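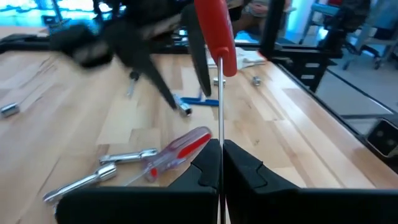 The owner of the Panis bakery in Sumton would put the dough in the refrigerator overnight and stop worrying about it. Most of the phone calls the shop gets from home bakers are about rye bread that came out gummy in the middle, and the answer is nearly always the same.

"They rush it," she said. "Rye doesn't stretch like wheat, so people think nothing is happening and they bake it too soon. Or they cut it while it's still warm."

Panis sells a seeded rye loaf that began as a way to use up sunflower seeds left from another bread. The first version was too dry. She now soaks the seeds in hot water for an hour, drains them, and folds them in at the end of mixing.

For a home loaf she uses 340 grams of bread flour and 230 grams of dark rye, with 2 teaspoons of salt and a good spoonful of molasses. The starter should be fed in the morning and used when it has doubled. She doesn't add caraway unless a customer asks.

"I grew up with caraway in everything," she said. "My mother put it in cabbage, in potatoes, in cheese. I can live without it for a while."

The flour comes from a mill in Cutau. It is ground coarser than most supermarket rye and takes up more water, so she tells people who buy theirs at the store to hold back a little and see how the dough feels. It should be sticky. Wet hands work better than more flour, she said, and a plastic scraper works better than either.

The loaf goes into a greased pan, then into the refrigerator for roughly 12 hours. She bakes it at 450 degrees for the first part, then turns the oven down to 400 until the middle reaches 205 on a thermometer. She took a long time to start using one.

"I used to knock on the bottom and listen," she said. "With a pan loaf full of seeds that tells you very little."

After that comes the wait. She wraps the cooled bread in a dish towel and leaves it until the next day – longer if it was baked in the evening. The crumb sets and the sour flavor comes forward. At home she eats it with butter and sliced radishes, or toasted under a soft egg.

The shop takes the seeded rye off the shelf in July, when the kitchen gets too hot to keep the starter steady, and brings it back in September. A smaller batch goes to the market in Mostyn, where it usually sells out before 10 a.m.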